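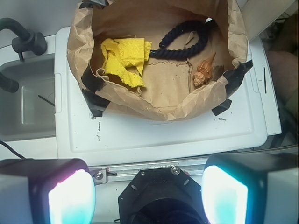

What is paper made of?
Paper is made of tiny plant fibers, most of them from trees, that have been mixed with water, spread out flat, pressed and dried.

Look closely at a torn edge of paper, with a magnifying glass if you have one. The edge is fuzzy. The fuzz is made of fibers that were pulled apart when the paper tore. In pine and spruce trees, one fiber can be 3 millimeters long and thinner than a hair. Trees like birch have shorter ones.

From tree to pulp

Logs arrive at the mill and go into a big turning drum, where they bump against each other until the bark comes off. Next, a machine with sharp blades cuts the wood into chips.

Wood fibers are stuck together by a natural glue called lignin. To get the fibers loose, the chips are cooked under pressure in a tank with strong chemicals. Most of the lignin dissolves. What is left is a wet, brown, mushy mixture called pulp.

From pulp to paper

The pulp is washed and mixed with a lot of water until it is nearly as runny as milk. Then it is sprayed onto a wide moving screen. Water drains through the holes and the fibers stay on top, lying across each other in a thin mat.

The mat goes between heavy rollers that squeeze out more water, then over hot metal cylinders that dry it. As the water leaves, the fibers grip each other. Paper can hold together this way without any glue at all, although mills often add other things to make it smoother or stronger.

At the end the paper is wound onto a giant reel. The mill at Porden, where Sorcha Quinlan works, makes brown paper on one machine and white paper on another.

Why is some paper brown?

Brown is the color of unbleached pulp. The bits of lignin left in it turn it that shade. To make white paper, the pulp is bleached, which takes out the last of the color.

Strong brown paper is called kraft paper. "Kraft" is the German word for strength. The cooking step leaves the fibers long and tough, so kraft paper is good for bags and wrapping. 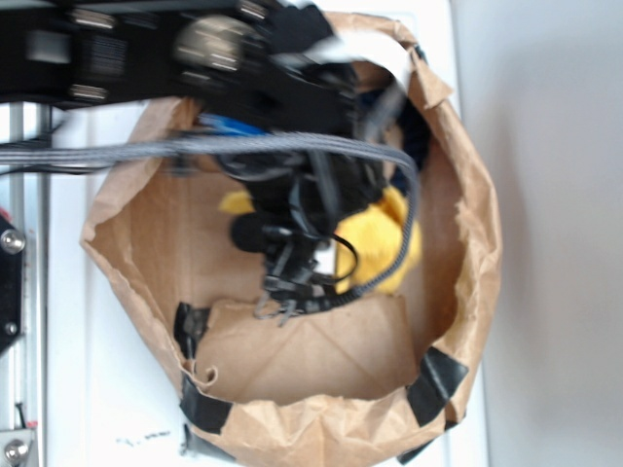
Brown kraft paper creases easily and keeps its folds.

When you fold paper, some of the fibers along the fold bend or break, and they do not spring back. You can flatten the sheet again, but the line will still be there.

What came before paper?

Egyptians were writing on papyrus 4000 years ago. Papyrus was made from strips of a reed laid side by side and pressed – it gave us the word "paper," but it was made differently. Paper made from pulp was first made in China, using bark, hemp and old rags.

Can paper be used again?

Old paper can be soaked and stirred back into pulp. Staples and tape are taken out, and ink is washed off if the new paper needs to be light in color. The fibers get shorter each time, so mills often mix in some new ones.

Try it

Tear 2 sheets of newspaper into small pieces and soak them in warm water overnight. Mash them with a fork. Ask an adult to help you spread the mush on a piece of window screen, then press it with a sponge and leave it to dry. Your sheet will be gray and bumpy.

Words to know
Fiber – a very thin thread
Lignin – the natural glue in wood
Pulp – wet, mashed-up plant fibers

Written by Fionnuala Ó Briain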